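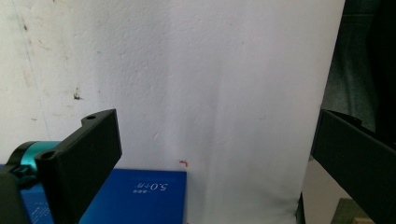

Figure 2. White surface with faint smudges and a small dark brown stain towards the left.

Research > Sport and Community > Working Papers > County Team Golf

4. Home course knowledge and selection in amateur county golf

4.1 Background

Team golf between counties is usually played over courses that one side knows far better than the other. The home captain chooses the venue, and most of the home players will have played it many times in club competitions. The present section considers how much of the home side's advantage can be put down to this knowledge, and how much to selection, travel and the order of play.

The study covered four clubs, Cotville, Stilance, Perrin and Trestmont, whose members make up the greater part of one county squad. Score cards were collected for 15 team matches, together with the captains' written notes on pairings. In total, over 3000 individual hole results were entered and checked against the signed cards. Holes conceded before both players had reached the green were kept in the match totals but left out of the hole-by-hole comparison.

4.2 Results by type of hole

The home side's advantage was not spread evenly across the round. On short par threes the difference between home and visiting players was slight, and at Perrin the visitors did a little better. On longer holes with a hidden landing area the home players won a clearly larger share. The seventh at Trestmont, where the fairway falls away to a ditch which cannot be seen from the tee, gave the widest gap of any hole in the study — visiting players who had taken a practice round lost it far less often than those who had not.

Greens also mattered. Captains at Stilance noted that visitors tended to leave first putts short during the morning foursomes and had largely put this right by the afternoon singles. The cards agree with the notes for the afternoon, although the number of putts was recorded in only seven of the matches and the finding should be treated with care.

4.3 Selection and order of play

Home captains made fewer changes to their pairings than visiting captains. Part of this is practical: a player who lives near the course can more easily accept a late call, and visiting sides were more often without their first choices. When matches with two or more late withdrawals were set aside, the home advantage in foursomes fell, while that in singles stayed much the same.

The order in which players were sent out showed no steady pattern. Cotville placed its strongest players last in most of its home matches, and the other clubs varied their approach with the state of the league table.

4.4 Limits of the data

Wind and rainfall were noted by the captains in their own words and could not be placed on a common scale. Tee positions were moved between matches at Perrin in May, and the cards for that month do not state which tees were in use. Handicaps were taken as they stood on the morning of each match.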